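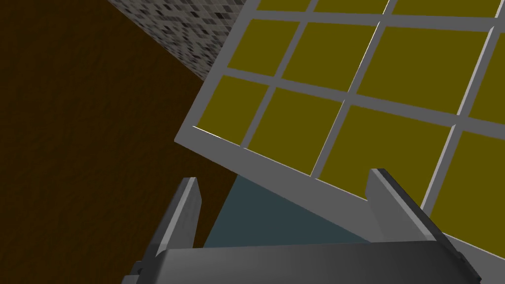

Computer rendering: tilted gray grid frame.

Visit report: Clavar screen works, Fullamgate
October 28, 2023

The works makes flat screens for gravel and grain plants. Entry is by the side gate on the canal road, and hearing protection is issued at the desk. The tour took in the wire store, the weaving shed and the tension test room.

Wire arrives in coils of 500 kg and is straightened before crimping. The crimping line is a Kovács machine bought secondhand in May and still running on its original rolls. Crimp depth is checked at the start of each coil with a dial gauge. The operator said that worn rolls show up first as uneven openings near the selvage.

Two looms were in use. The wider one weaves to 3000 mm, and panels are sheared to a maximum length of 4000 mm. Edge hooks are folded on a press brake in the next bay. The shed is cramped at this point and finished panels have to be carried out on end.

In the test room a panel is held at working tension and the openings are measured at the center and corners. The tolerance on the standard grade is 2 percent. Results are kept on paper cards, filed by order number.

Edine, the coating shop across the yard, was closed for oven repairs. Price lists are available at the desk on request. Parking is limited to the front lot.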